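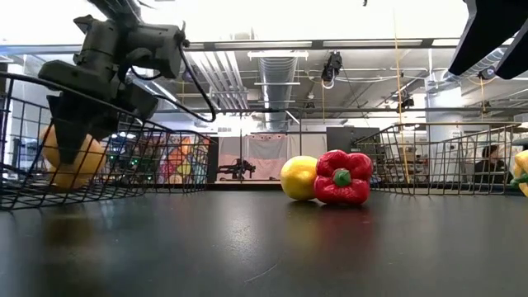
A round yellow fruit and a red pepper on the tabletop.

Review: Konar donation drive kit
Posted 6/23/25 by Sakda Wongsuwan

Our office runs a food collection every year for the Srithong pantry. In the past we did it with copier paper boxes and a sign-up sheet taped to the break room door. This year the company paid for the Konar kit, so I'm writing down how it went for anyone else who has been handed the same job.

The kit comes flat in one carton. Inside are 5 collection bins made of heavy cardboard, a set of posters, a pad of tally slips, a roll of drop-off stickers and a card with a code for the online page. The bins fold together without tape. The first one took me a while, since the bottom flaps have to go in a certain order and the drawing on the sheet is small. After that they went quickly.

The bins are the best part. They held up under canned goods, and the hand holes are reinforced, so two people can carry a full one down a flight of stairs. Ours are still in decent shape and I expect to get another year out of them. The lids are less useful. They sag once anything is set on top, and after the first week we left them off.

The posters have a blank area for your logo and dates. The paper is slick and regular marker smears on it. Use a label or a paint pen. I would also have liked a smaller size, as the ones in the kit are too big for an elevator.

The tally slips are meant to go in with each donation so you can count by department. People used them for a few days and then stopped. If you want the numbers, have one person count at the end of each day.

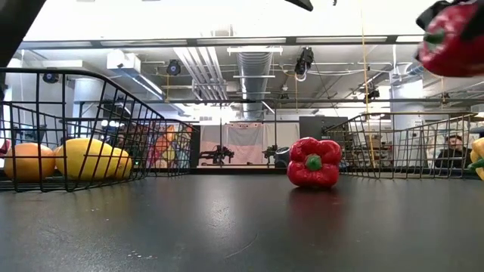

The online page is where you set a goal and show progress. It lets you pick units (items, pounds or dollars), but you can't mix them, and we take both food and cash. I set it to items with a goal of 1,000 and kept the cash in a separate spreadsheet. The page updates only when the organizer logs in and types a new total. There is a reminder email you can turn on for yourself, and it worked fine.

We finished with 3,908 items, counting our building and the Indau office across the parking lot. I don't give the kit all the credit for that. Indau joined for the first time, and their warehouse crew brought in a lot of rice and canned soup. Having matching bins in both lobbies did make it look like one drive, and people there knew what it was without being told.

Fresh food is something the kit doesn't deal with at all. The pantry takes produce if it arrives the same day, and there is nothing in the instructions about it. We ended up sending a separate email naming one morning for fruit and vegetables. If Konar adds a page on that, it would help.

I had one contact with customer service. Our code card was missing when the kit arrived in March. I called, got a person on the second try, and had a new code by email that afternoon.

For comparison, the year before last we borrowed plastic totes from Farnuston, a moving company near us. They were sturdier and stacked better, but they had to go back on a set date and there were no printed materials. If you already have someone who can make signs, totes are a fine way to go and cost less.

I'd buy the kit again for a first drive or for one that covers more than one location. For a second year with the same bins, I'd only reorder stickers and posters, and Konar does sell those separately.

Rating: 4 out of 5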